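Ticket: Drurkus data collection, socket task, wrist view
Reported by: Kenneth Skinner
Status: Open — awaiting second review
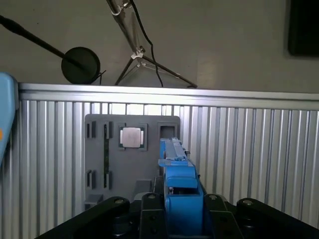
Problem
Of the 300 episodes recorded in June, 44 were rejected by the Esura checker with the message "target not visible." In the attached view the empty socket is in sight, with the blue fingertip directly below it. The chip is in the neighboring socket.

Steps taken
1. Rejected episodes were replayed at full length. In 40 of them the finger covered the target during the final approach.
2. The approach path was raised and the checker was run again on a short batch. The same message was returned.
3. The visibility rule was referred to Gridov for review.

Instruction to operators
Rejected episodes are to be retained — they must not be deleted or relabeled until this ticket is closed.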